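Section 5: Sorting out the bathroom things

By now you should have the Semholm tray unpacked and wiped over, and the shelf it's going to live on screwed firmly to the wall (see Section 4 if you're still hunting for the second bracket). We've come to the part most people bought the set for, which is getting the toothbrushes, bottles and odds and ends off the edge of the basin and into one spot where everybody can find them. Do put the kettle on first. It's a gentle sort of job, and it goes better if you aren't trying to squeeze it in at 7 in the morning with somebody hammering on the door.

You'll want a clear table or worktop to work at. You can do it all standing in the bathroom, and plenty of people do, but small things roll, and a basin with its plug out is a poor place to drop a cap.

5.1 Before you start

1. Bring everything to the table. That means all the toothbrushes, the small bottles, the little pots, anything in a packet, and whatever has been sitting on the windowsill since June.

2. Check the caps. Screw tops should be done up finger-tight and flip tops pressed until they click. Bottles with a pointed nozzle are the usual culprits for leaks, so give each one a gentle squeeze upside down over a piece of kitchen roll.

3. Dry anything damp with a soft cloth, and don't forget the bottoms of the bottles.

4. Put back in the cupboard anything too heavy for the shelf. The shelf and tray together will carry 1,090 grams, and we'd ask you to stop at 1,000 so there's a little to spare when someone leans on it.

Caution: Medicines don't belong in an open tray, even for a day or two. Please keep them in a closed cabinet, up high and out of reach of children.

5.2 Filling the tray

1. Set the tray down in the middle of the table with one long side facing you. It has no front or back, so either will do.

2. Stand the tallest things in first, towards the ends. They act like bookends and keep the smaller pieces from toppling over.

3. Packets come next, on their edges. A packet with a hanging hole can go in either way up, but make sure the seal is closed, or the contents will work their way out over a week of being bumped about.

4. Small round pots can go inside or be left out in front, depending on how often you reach for them. If you use one every single day, you may well be happier with it outside.

5. Leave the toothbrushes until last and lay them on the table in front of the tray while you decide on their places. You'll probably change your mind once or twice — we always do.
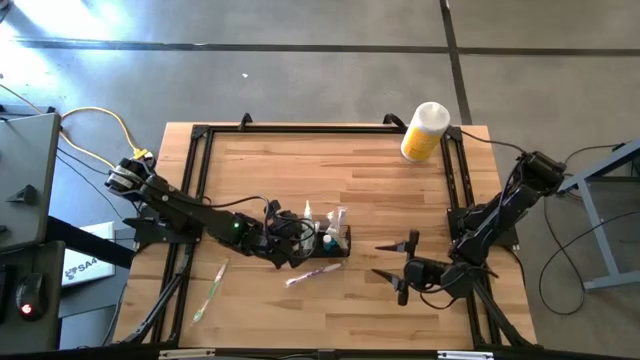
Severino Peñalver writes that he tried it the other way about, toothbrushes first and bottles after, and ended up taking the whole lot out again because the handles had got wedged underneath. He'd also like it known that the brushes should go in with their heads all at the same end, and that two people sharing a bathroom will never agree on which end that is. We're with him on the first point. As to the second, the left-hand end is a perfectly good choice if the tray is going beside a tap on the right, as the heads will be well away from any splashes.

6. Lay the brushes along the top, side by side, with the heads clear of one another. If you have the Barnska clip (sold separately), fit it now and stand the brushes in that.

7. Lift the tray a little way off the table with both hands and tilt it slightly. If things slide, take out one bottle and try again. A tray that is almost full is easier to live with than one that's crammed.

Note: Two toothbrushes that look different enough to tell apart half asleep will save you a good many arguments. If yours are the same colour, wind a small rubber band round one of the handles.

5.3 Putting the tray on the shelf

1. Carry the tray level, with your thumbs on the long sides.

2. Lower the back edge on to the shelf first, then let the front down until you feel it settle against the lip.

3. Check there are at least 80 millimetres between the tallest bottle and whatever is above it, so that you can get your hand in without knocking the others.

4. Larger tubs and containers can stay on the Villalobos corner rack if you have one. Stand them upright with their lids on.

Caution: Don't hang flannels over the front of the tray. They drip, and the water collects underneath where you won't see it.

5.4 Looking after it

Once a week or so, take everything out, rinse the tray in warm water with a drop of washing-up liquid and dry it well before filling it again. Avoid bleach and scouring powder, which will dull the surface. Pukness cleaning cloths are fine used damp, and so is an old tea towel. Toothpaste that has set hard will come away after a few minutes' soaking — please don't go at it with a knife.

If the tray rocks on its shelf after washing, see Section 6.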